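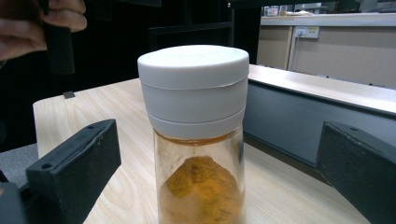
Fig. 1: The jar of turmeric-coloured powder, lid on, powder up near the collar.

Support > Pantry and Storage > Rebane jars > Lids and seals

Ticket 169: Lid sticks, powder builds up under the collar
Opened by: Urmas Tamošiūnaitė
Product: Rebane clear jar, white screw-on lid
Status: Resolved
Opened: 2024-01-05

Original message

Hello all! First of all, I love these jars. I moved my whole spice shelf into them over the holidays and it's the best the cupboard in the Estport flat has ever looked. You can tell the paprika from the chilli without taking anything down, and that alone has changed how I cook on weeknights.

One of them is giving me bother, though. It's the one in the photo, with my yellow curry mix in it (mostly turmeric, ground fine). The lid goes on nicely and then doesn't want to come off again. When I do get it open there's a gritty feel to the turn, and a little puff of yellow comes out onto the table. There's also an amber ring just where the plastic meets the lid, and the inside has gone cloudy lower down so I can't see the mix properly any more.

I have 24 of these and only the curry one does it. The flour one is fine, which surprised me, as flour gets everywhere!

What I've tried so far:
- wiping the outside of the collar with a damp cloth. No change.
- tapping the jar on the worktop before opening. A bit less puff, same stiffness.
- swapping the lid with the one from the cumin jar. Now the cumin lid is stiff on the curry jar, and the curry lid is gritty on the cumin jar. So they're both yellow now, well done me.

Is it a bad thread, or is it the powder?

Reply from Kosier support desk

Hello Urmas, and what a good test, even if the cumin lid paid for it. If the second lid went stiff as well, there's probably powder on the jar's own thread. If the first lid stayed gritty on a clean jar, there's powder in the lid too. Please try both of these before we send anything out:

1. Tip the mix into a dry bowl and cover it.
2. Brush the thread and the inside of the lid with a dry pastry brush or an old toothbrush. Dry first, please. Turmeric turns to paste the moment it meets water.
3. Wash jar and lid in warm soapy water and stand them upside down on a rack for 9 hours, or overnight.
4. Refill through a funnel and stop below the shoulder. In your photo the mix is heaped up pretty high, and any shake will send it into the collar.
5. Wipe the rim with dry kitchen paper, then put the lid on.

The yellow tint may not come out completely. It doesn't affect the seal.

Urmas

Brilliant, doing it tonight. Does the lid come apart for washing? I can see thin lines between the cap, the wide band and the collar, and I wondered if they pull off. I haven't forced anything.

Kosier support desk

Glad you asked first! Please leave the lid in one piece. Run the toothbrush around the lines while it's soapy and rinse well.

Urmas

Done, and it's lovely! Smooth all the way round, no grit, no puff. So much yellow came out of that lid, I could have seasoned a soup with it. I used a paper funnel made from an envelope and stopped lower down, which left me with almost 2 spoonfuls over, so we had curried potatoes. The cloudiness washed off. There's still a faint amber line near the top and I've decided I like it.

The cumin lid has had the same treatment and is back on its own jar. It smells of both, but it opens like new. Please close this one, and thank you so much!

Kosier support desk

Closing as resolved. No replacement sent. Enjoy the potatoes!

Related tickets
Paprika clumping after refill
Rultov funnel too wide for small jars
Best way to get turmeric off a light tabletop
Lid smells of garlic after washing
Labels peeling on Rebane jars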